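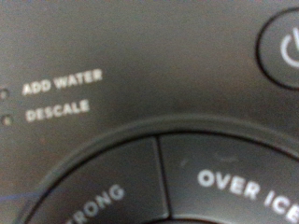 We've had our pod coffee maker since March and I reckon that's long enough to have an opinion. I got it from Stekska, the little homewares place out near Kenham, after my old plunger cracked in the sink (my fault entirely!).

First up, the labels. ADD WATER and DESCALE are printed in plain white capitals next to their own little lights, so even my dad can work it out before he's got his glasses on. The panel is dark grey and a bit of a magnet for crumbs and flour, but a damp cloth sorts it. I'd love the power button to be a brighter colour, mind you.

Loading it is dead easy. Up goes the big silver handle, in goes the pod, down goes the handle, and I'm off hunting for the milk. Just watch your fingers around the spiky bit in there, especially if you've got little helpers. 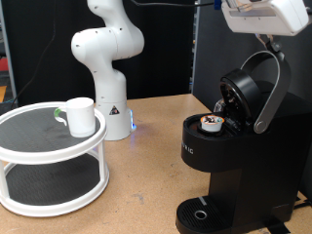 Lid up, pod in its holder.

The coffee itself? Pretty good! Strong enough on the small setting, a bit watery on the large, so I've started doing 2 smalls in my favourite mug when it's a rough morning. I buy the pods in boxes of 70, and yes, I feel bad about the rubbish, so I've been emptying the grounds onto the roses.

My one real grumble is the drip tray. Coffee gets down between the slats and goes sticky, and you need an old toothbrush to shift it. A tall travel mug is a squeeze under the spout too.

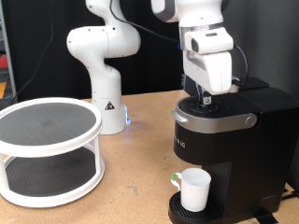
Esther Mfinanga commented that she soaks her tray in warm water and bicarb overnight and hasn't touched a toothbrush in months. I'm trying it tonight. Four stars from me, and I'll add the other half if the tray comes up clean.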